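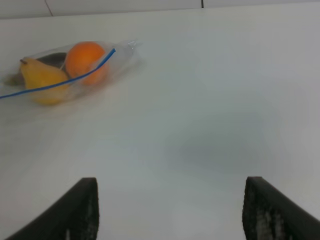
Nirnbridge session, November, second tracking block

Started 10:15. Nilton Echeverri on vocals and nylon-string guitar, me on the desk. Working title for the song is still Trorno.

Guitar first. Pair of small condensers at the 12th fret and the bridge. The bridge one was boomy, so high-pass at 80, then a dip of 3 dB at 300. Better. Kept takes 4 and 7. Take 7 drags going into the second chorus but the ending is the one we want — comp from there.

Vocals after lunch. Nilton wanted the close, almost whispered sound from the Grarari demo. Moved him in to a hand's width from the mic and got up to 13 dB of gain reduction on the loud lines, too much. Split it between two compressors, slow one first. Still some honk at 400 on the word "harbor." Automate it, don't EQ the whole track.

Double-tracked the last chorus only. He sang the harmony a third up without being asked and it stays in.

Tape loop for the intro: the organ drone from Mets, slowed down. Pitch lands a bit flat of D. Tuned the guitar to the loop for that section, so note this before anyone adds piano.

Session saved as 207, rough mix bounced without the loop. Left to do: shaker, bass from bar 33, breaths in verse two.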